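Search Search the forum Advanced search
We use cookies to keep you signed in. Accept / Manage

Skosgate Parents Board > Toys and Play
Thread: Washing old plush toys, machine or by hand?

tallpine: I have a box of plush toys to clean before my niece comes to stay. The white dog with the black ears is the one I care about. Most of the tags are gone. What do you all do?
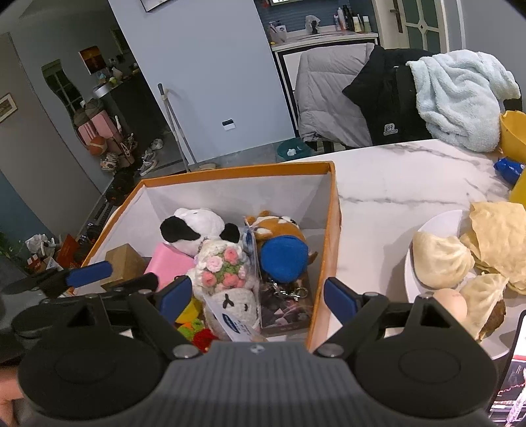

mossbank2: Machine, cold, gentle cycle, inside a zipped pillowcase. I did a whole batch that way in October and only lost one nose. Skip the fabric softener. It makes the fur go flat.

ferrous_g: I disagree. Anything with a missing tag gets washed by hand. You don't know what the stuffing is. I put an old Lanz bear through a cold cycle and the filling turned to lumps. Two days later it still smelled like a basement.

mossbank2: Smell means it wasn't dried right. Did you spin it?

ferrous_g: Spun it twice.

tallpine: I'm more worried about black dye getting into white fur.

kettle90: Test first. Damp white cloth, press it on the dark part for a minute. If color comes off, surface clean only. Gestier sells a foam for upholstery that I use on plush. Wipe it on, wipe it off, brush when dry. Take off any chains or ribbons before you start.

ferrous_g: Agree on the test. Don't agree on the foam, it left mine sticky.

kettle90: Then you used too much.

oldharbor: If it's dust mites you want gone, bag them and put them in the freezer for 18 hours or more, then shake them out outside. Freezing won't touch stains. My sister in Kundurport does this every winter.

mossbank2: Freezing may kill them but you still have to wash the dead ones out.

tallpine: OK. Cloth test first, then hand wash for the dog and the pillowcase for the rest. Will post how it goes.

Comments (2)

Guest, 3 Feb 2021: Pillowcase worked for me. Tie a knot in it if the zipper is broken.

Guest: What about ones with a music box inside?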